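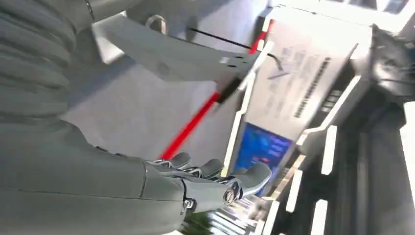
Page last changed in December, 9:40 p.m., by Yolanda Hutchins

Sourdough starter

A sourdough starter is flour and water that wild yeast and bacteria have moved into. The yeast makes the gas that lifts the bread, and the bacteria make the sour taste. I've kept mine going for 22 years, so expect some opinions in this entry!

Feeding

Most bakers feed by weight. I keep 50 grams of old starter and stir in 50 of flour and 50 of water, then leave it on the counter until it doubles. In a cool kitchen that can take all day (mine does, every winter). Rye flour speeds things up -- I throw in a spoonful whenever the jar looks sleepy.

Storage

A starter will sit in the fridge for a week or two without much fuss. Gray liquid on top is called hooch, and you can stir it in or pour it off. Pink or orange streaks mean you should throw the whole thing out, jar and all if you're like me.

Drying

Spread it thin on parchment, let it go brittle, and crumble it into a bag. I mailed some 200 packets of mine to readers of the old Zamora baking newsletter, and I still get letters about the loaves.

See also: Levain; Rye bread; Discard pancakes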